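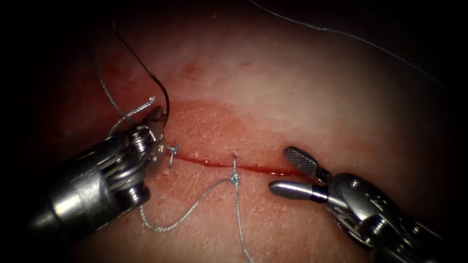

Office of Surgical Education – Tavares Teaching Hospital

To: surged-members
From: Hauwa Adeyemi
Date: September 11, 2018
Subject: Re: Reading room hours, loan periods and the move to Skadix

Dear colleagues,

I write in reply to the message from Hatice Kurtuluş, which is quoted in part below for those who joined the list over the summer. Several members wrote to me separately with much the same questions, and it seems fairer to answer them in one place.

> The notice on the reading room door says that the paper sign-out book will
> be withdrawn and that all loans will go through Skadix. It does not say what
> happens to books already out. I have had the two volumes of the suturing
> atlas since April, with permission, and would prefer not to be fined for them.
> Could the office also say whether the room will stay open in the evening?
> The residents on my service cannot get there before six.
>
> Hatice Kurtuluş

On the first point, no fines will be charged on any item signed out in the paper book. The office has copied the open entries into Skadix by hand, and each will appear under the borrower's name with a fresh loan period beginning on the day the entry was made. Members who find a book listed that they have already returned should write to me directly and not to the Skadix help address, which deals only with passwords.

The standard loan is now 18 days. It may be renewed 3 times, provided that no other member has asked for the item. Atlases, bound journals and anything with a red spine label remain for use in the room, except where a written permission is on file. Dr. Kurtuluş has such a permission and it will be honored through the end of the academic year.

On the second point, the room will remain open until nine in the evening on working days. The door will continue to open with a staff badge. Residents whose badges do not work should apply to the security desk on the ground floor – the reading room staff cannot change badge settings and should not be asked to do so.

Some members have asked why the collection was recounted. The last full count was made before the Brolutura building was closed, and a number of titles were boxed at that time and sent to storage without a list. The boxes have now been opened. The collection in the reading room stands at 374 titles, not including journals. A small number of older textbooks were found in poor condition and have been set aside on the cart near the window. Any member may take these without signing for them until the cart is cleared.

The shelves have been rearranged by subject. General surgery and wound care are on the long wall, anatomy is opposite the door, and nursing and perioperative practice have moved to the alcove. Skills and technique now has its own bay beside the printer, and a subject sheet has been fixed to the end of each bay.
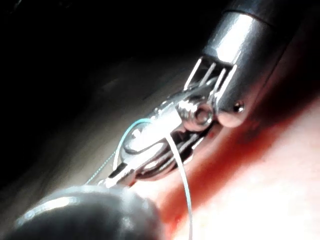
Instrument jaws holding a suture.

Members have been generous in suggesting titles for purchase, and I regret that not every request can be met. The budget for this year allows one order, to be placed through Prerilness in the usual way. Requests should give the author, title, edition and a sentence on who would use the book. Requests that give only a title will be returned. Where a book is already held by the main library across the road, the office will not normally buy a second copy.

I should also mention the question of food. The rule has not changed. Covered drinks are allowed at the large table and nowhere else, and meals are not allowed at all. One of the anatomy volumes came back in the summer with soup on the plates of the forearm, and it cannot be replaced at a reasonable price.

Quiet is asked for in the room at all times. Small groups preparing for case conference may reserve the side room by writing to this office at least one working day ahead. The side room may be held for two hours, and longer if no one else has asked for it. The projector there has been repaired. The cable is kept in the drawer under the screen and is to be put back there after use.

Finally, the journal subscriptions are under review. Print copies of 9 journals will stop at the end of the calendar year, and the titles are posted on the board inside the door. Online access to all of them will continue through the main library. Members who rely on a print copy for teaching should let me know which one, and for which course, so that the matter can be raised before the renewals are signed.
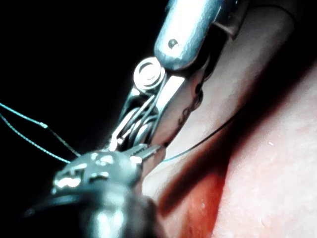 Summary of dates and contacts

Loans, renewals and entries carried over from the paper book: Hauwa Adeyemi, Office of Surgical Education.

Skadix passwords: the help address shown on the sign-in page.

Badge access in the evening: security desk, ground floor.

Purchase requests: in writing to this office, by the last working day of the month.

Older textbooks on the cart: available until the cart is cleared at the end of next week.

With thanks for your patience during the move,

Hauwa Adeyemi
Office of Surgical Education

To leave this list, send a blank message to the list address with the word "remove" in the subject line.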